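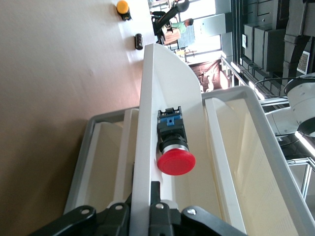
Pirmin Hofstetter

News > Company > Press releases > Production

Gollby moves push-button sorting to robot cells at Skasten plant

SKASTEN -- Control equipment maker Gollby has put 2 robot cells into regular service in the kitting department of its Skasten plant. The cells pick pilot devices, among them red mushroom-head push-buttons with their contact blocks attached, and handle the white divided inserts inside gray-rimmed totes. Integration was carried out by Donel.

Each cell uses arms with two-finger grippers and a small camera at the wrist. Narrow fingertips were chosen so that the gripper can close on a thin plastic wall next to a component. The cells cover 379 part numbers. Parts outside that list are still kitted by hand.

Six operators have been retrained as cell attendants. They load totes, clear stopped picks and approve new part numbers before release. Under the previous method an operator kitted 330 orders per shift, standing. Attendants now work at a bench beside the cell and rotate every two hours. Pay grades were raised by one step, and no positions were cut.

"The picking was never hard, but it was hard on the wrists," said line lead Hubmann. "What I do now is mostly checking. When the gripper takes a part at a bad angle, the cell stops and I decide whether to reset it or pull the tote."

Night shift remains manual until the stop rate has been reviewed in December. A third cell -- for terminal blocks -- is under evaluation.

Comments

relay_rat: What happens to a kit when the cell stops halfway? Does the attendant finish it by hand or does it go back to the start?

M. in panel shop: By hand at our end of the hall. You scan the tote first or the count is off.

oldfitter: One pay step for running a robot cell. Should have been more.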